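Prustley 2, tres meses después: planificador, percepción y muchas tardes con una bolsa de tela

Vale, lo prometido. Cuando escribí sobre la primera versión de Prustley hubo gente que me pidió que volviera a hablar del tema cuando saliera la 2, y aquí estoy, con la licencia pagada de mi bolsillo y bastantes horas encima. Aviso de que me ha salido largo. Si solo quieres saber si compensa actualizar, baja hasta el apartado del precio y luego, si te apetece, vuelves.

Para quien llegue sin contexto: Prustley es un entorno para programar brazos pequeños. Tiene un editor de tareas, un planificador de movimientos, un visor de cámaras y un grabador de episodios, todo en la misma ventana. La percepción va aparte, en un módulo que se llama Harby y que se instala como complemento (en la versión anterior venía incluido, ya llegaremos a eso). Y luego está Kiss, que es la utilidad de calibración, gratis, y que me parece con diferencia lo mejor que ha hecho esta gente.

Instalación

Sin dramas, casi. El instalador baja los paquetes, te pregunta qué brazo tienes y qué cámaras, y en menos de media hora estaba moviendo articulaciones desde el panel. El casi es por los controladores de las cámaras: si ya tenías los de la versión anterior, el instalador no los quita, y las dos versiones se pelean por el mismo puerto. A mí me salía la imagen de muñeca congelada y la fija perfecta, y me pasé una tarde entera cambiando cables antes de leer las notas de la versión. Desinstala lo viejo a mano. En serio, hazlo antes de nada.

Otra cosa: importa los proyectos antiguos, sí, pero pierde los nombres de los puntos intermedios. Todos pasan a llamarse «punto» con un número detrás. Yo tenía un proyecto con un montón de puntos bautizados con cariño y tocó renombrarlos uno por uno. Lo mencioné en el foro y me contestaron muy amables que está en la lista.

Kiss, la calibración

Qué gusto de herramienta. Pones el patrón, mueves el brazo a las posturas que te va proponiendo y al acabar te da la transformación entre cámara y pinza con un informe que se entiende. Te pinta encima de la imagen dónde cree que está la punta de los dedos, en directo, y si has movido la cámara sin querer lo ves al momento. Antes yo hacía esto con un script heredado que escupía una matriz y a rezar.

Son 28 posturas en el modo completo. Hay un modo rápido con menos, que uso cuando solo he aflojado un tornillo del soporte, y para tareas de mesa me vale de sobra. Lo único que le pediría es que guardase un historial, porque cada calibración machaca la anterior y más de una vez he querido volver atrás.

Harby, la percepción

Con Harby tengo sentimientos encontrados. Los objetos rígidos los clava. Le das unas cuantas vistas, le pones nombre a cada cosa y a partir de ahí te devuelve la máscara y una postura estimada bastante estable. Mi banco de pruebas son juguetes de comida, que tienen la ventaja de ser baratos, blanditos y de colores muy distintos entre sí. El naranja intenso lo encuentra siempre, hasta con la luz de las siete de la tarde. El beige ya es otra historia: sobre mesa blanca va bien, pero pegado a una tela de color parecido la máscara se le desparrama y se come medio pliegue.

Y justo ahí está lo que me interesaba probar, porque mi tarea favorita desde hace meses es la bolsa. Una bolsa de tela clara con asas verdes, varios juguetes al lado, y el brazo tiene que abrirla, meter las cosas y tirar del asa. Suena a juego de guardería y es un horror. La tela no tiene una postura, tiene infinitas, y el asa se retuerce sobre sí misma y tapa la mitad de lo que necesitas ver.

La versión nueva de Harby trae un modo «tira» para cintas, cables y asas. En lugar de buscar un objeto entero, traza una línea central y te da puntos de agarre a lo largo, con una puntuación para cada uno. ¡Y funciona! Bueno, funciona cuando el asa está apoyada y se ve casi entera desde la cámara fija. Si hay un giro, a veces interpreta que son dos tiras y te propone agarrar justo en el cruce, el peor sitio posible. Se arregla subiendo el parámetro de continuidad, que viene muy bajo de fábrica y está escondido en el tercer submenú de opciones avanzadas. No entiendo por qué lo esconden tanto.

Con la cámara de muñeca la cosa se complica. De cerca todo sale borroso, la tela ocupa media imagen y el dedo de la pinza la otra media. Harby trae una opción para enmascarar la propia pinza usando el modelo del brazo, y os recomiendo activarla siempre. Sin ella me marcaba el dedo como si fuese parte del asa, porque el verde oscuro en sombra y el negro se parecen mucho, y entonces el planificador intentaba esquivarse a sí mismo. Verlo en el simulador tiene su gracia, en la mesa menos.

El planificador

Aquí es donde más se nota el salto. El de la primera versión era correcto y lentísimo. El nuevo planifica mientras ejecuta, y si la percepción se actualiza a medio camino corrige la trayectoria sin pararse en seco. Para meter cosas en una bolsa esto lo cambia todo, porque la boca de la tela se mueve en cuanto la rozas y lo que habías calculado hace un segundo ya no sirve.

Hay un control de contacto que me ha gustado mucho. Le dices cuánta fuerza toleras en cada dirección y el brazo cede en vez de empujar. Con los juguetes lo tengo suave y con el asa algo más firme. Ojo, que los valores se guardan por tarea y no por objeto, así que si en la misma tarea manejas tela y pelotitas tienes que meter un cambio de perfil en medio. No es difícil, son dos bloques en el editor, pero se me ha olvidado tantas veces que ya lo he pegado en una nota al monitor.

Lo que no me convence es el manejo de fallos. Cuando un agarre sale mal, el planificador lo detecta por la apertura de los dedos y lanza el reintento desde el mismo punto. El mismo, exacto. Si el problema era el punto, vas a fallar otra vez igual. Se puede escribir un reintento propio con una variación aleatoria (yo tengo uno que se desplaza un pelín a lo largo de la tira) y con eso mejora bastante, pero creo que debería venir hecho.

El grabador de episodios

Me lo esperaba flojo y me ha encantado. Graba todas las cámaras, las articulaciones y los comandos con la misma marca de tiempo, y luego puedes arrastrar por la línea temporal y ver las vistas a la vez. Para depurar es una maravilla. Vas al momento en que la pinza toca el asa, miras qué veía la muñeca, qué veía la fija, qué máscara había calculado Harby, y normalmente el culpable salta a la vista.

Ahora bien, los archivos pesan una barbaridad. Con aproximadamente 34 episodios de la bolsa llené el disco que tenía reservado, y la compresión solo se puede aplicar al exportar, no al grabar. Tampoco hay forma de borrar una cámara de un episodio ya guardado. Yo tenía una cámara lateral que no aportaba nada y me la he comido en todos.

El exportador, en cambio, muy bien. Saca formatos abiertos, con los nombres de los canales legibles y un archivo de texto que explica las unidades. Parece una tontería hasta que has tenido que adivinar si unos ángulos iban en grados o en radianes.

Comparado con Standmont

Me lo habéis preguntado mucho. Standmont lo usé durante todo el año pasado y sigo teniéndolo instalado. Es más serio, más gris y más estable. Su planificador no replanifica al vuelo, pero en objetos rígidos es muy predecible y a mí no se me ha colgado ni una vez. Prustley se me cierra cada cierto tiempo, casi siempre al cambiar de cámara con el visor en pantalla completa. Si lo tuyo es coger piezas de una bandeja y ponerlas en otra, quédate con Standmont. Si trabajas con tela, bolsas, cables o cualquier cosa que se doble, Prustley con Harby me parece bastante más cómodo, incluso con sus manías.

La documentación de Standmont también es mejor. La de Prustley tiene capítulos estupendos, el de Kiss por ejemplo, y otros que son el nombre del parámetro repetido con otras palabras.

El precio

Son 995 euros la licencia perpetua con Harby, y ahí duele. Antes Harby venía dentro y ahora el paquete base, sin percepción, se te queda en poca cosa. Hay descuento si vienes de la versión anterior, pero tienes que pedirlo por correo, no aparece en la tienda. Kiss sigue siendo gratis y se puede usar suelto con cualquier otro programa, así que descárgatelo aunque todo lo demás te dé igual.

¿Lo volvería a pagar? Yo sí, por la replanificación y por el modo tira. Si solo manejas cosas duras, me esperaría a una oferta.

Os dejo la mesa con la tarea de la bolsa:
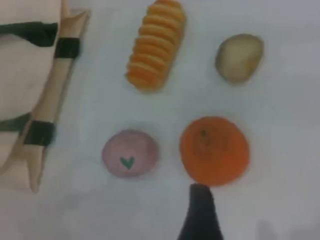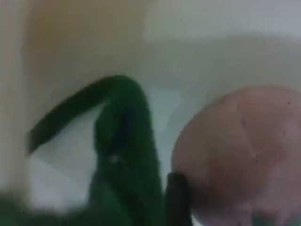
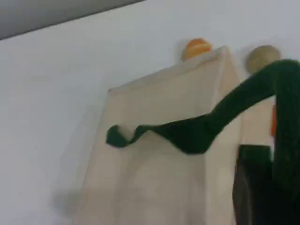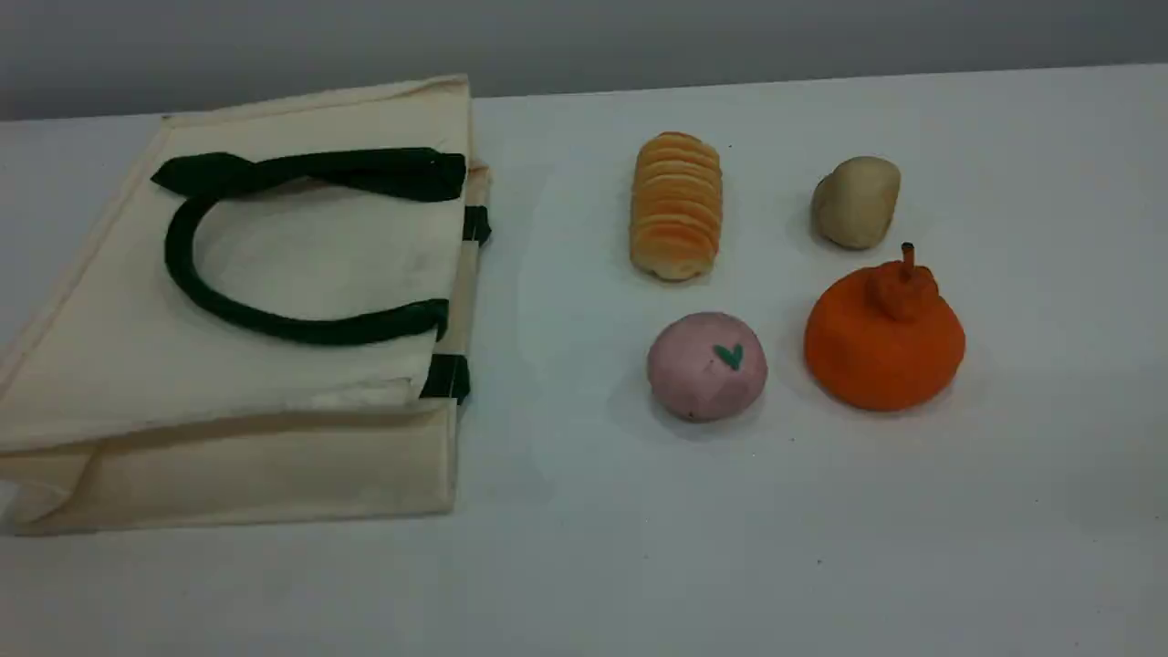
En la última, la bolsa de tela con el asa verde y los cuatro juguetes al lado.

Para quien quiera trastear con los mismos ajustes: continuidad alta en el modo tira, máscara de pinza activada, perfil de contacto suave para los juguetes y el reintento con desplazamiento. El bloque de reintento lo subo al foro en cuanto le quite los comentarios vergonzosos. Y si alguien ha conseguido que Harby separe bien el beige de una tela clara, que me escriba, por favor, que llevo desde noviembre peleándome con eso.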